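A Tray on the Table: Keeping Fruit Where You Can See It

19 shares | 9 comments

I am a huge believer in getting fruit out of the bags the minute it comes home. Every Sunday I clear the kitchen table, put down a wipeable cloth, and spread the whole haul out on it before a single thing goes in a bowl. It takes me nine minutes, and I throw away so much less than I used to!

Start with a big shallow tray, the wider the better. Deep bowls look lovely, but the pieces at the bottom get squashed and forgotten (I once found a lime down there that rattled). In a tray everything sits in one layer, so you spot a soft one right away.

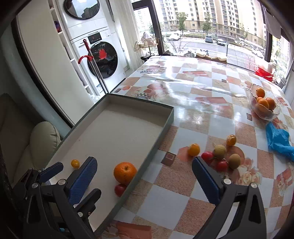
Go piece by piece. Roll each one in your fingers and feel for soft patches, and check the stem end, where mold likes to start. Anything bruised goes on a saucer to be eaten today. Good ones go back in the tray with a bit of space between them, big fruit to one side so it can't roll over the little ones.

Don't wash it all up front! Berries and cherries especially keep much better dry. Rinse what you're about to eat and leave the rest alone. Tomatoes stay on the counter until they're fully ripe. Oranges are fine out for a week or so, and longer in the fridge drawer.

Keep bananas well away from everything else, unless you have a rock-hard avocado to hurry along, in which case put the 2 in a paper bag together and check tomorrow.

My neighbor Liudmyla Shevchuk lines her tray with a folded dish towel, and I've started doing it too. It stops the rolling and soaks up any drips. Swap it for a clean one when you sort again, and give the tray a quick wipe with warm soapy water while it's empty.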